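Dima Farah
2025-12-28

1/ Sunday bun thread, because three of you asked how I get through a bag of frozen buns without turning them into paste. Get comfortable, I have opinions.

2/ The steamer first. Mine is the Brundska, the round electric one with the metal basket. I bought it in April after my bamboo set finally went moldy (my fault, I put it away damp). It takes up less counter than a toaster and it turns itself off, so I've quit ruining saucepans!

3/ Water goes in the base before anything else. I fill to the line and then a splash more - frozen buns seem to need it. Cold from the tap is fine. I used to boil the kettle first and all I saved was maybe a minute.

4/ Paper or no paper? I've gone back and forth on this for years. With a perforated floor I skip it now and wipe the metal with a tiny bit of oil. The bottoms come away clean most of the time. When they don't, I eat that one standing up at the counter.

5/ Spacing!! Leave the middle open and put the buns around the outside. They puff up more than you think, and if they touch you'll be tearing skins when you pull them apart. My cousin packs hers in like a parking lot and then texts me photos of the damage.

6/ When the time's up, lid off, and put it down flat somewhere out of your way. Then wait a couple of minutes before you touch a bun. Pull them straight out and the tops get sticky and tear. I know you're hungry. Wait anyway.

7/ And have the plate right next to the steamer before you start lifting. Wide rim if you've got one. I move them one at a time, no stacking, and I go in from the side so I'm not reaching over the hot part.

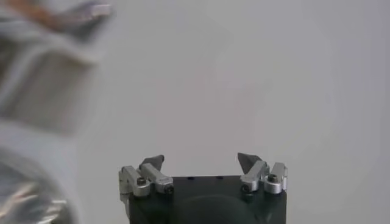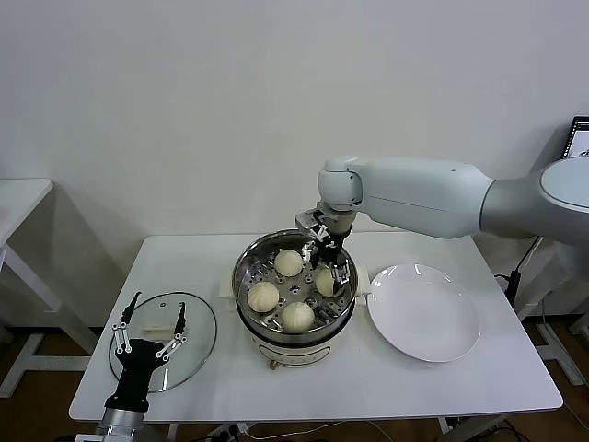
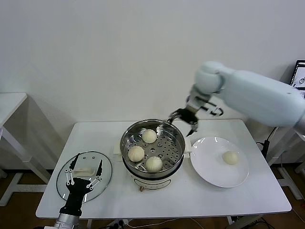 Buns still in the basket in the second one, and one on the plate in the third.

8/ Dipping sauce, since it always comes up: black vinegar, a little soy, chili crisp from the Nimri store if they have it in stock. No sugar. I will be muting anyone who says sugar.

9/ Leftovers go back in the freezer once they're totally cool, in a bag with the air pushed out. Re-steam them from frozen, same as before. Microwave only if you wrap them in a wet paper towel and eat fast. Pork ones next week if I can find the good cabbage.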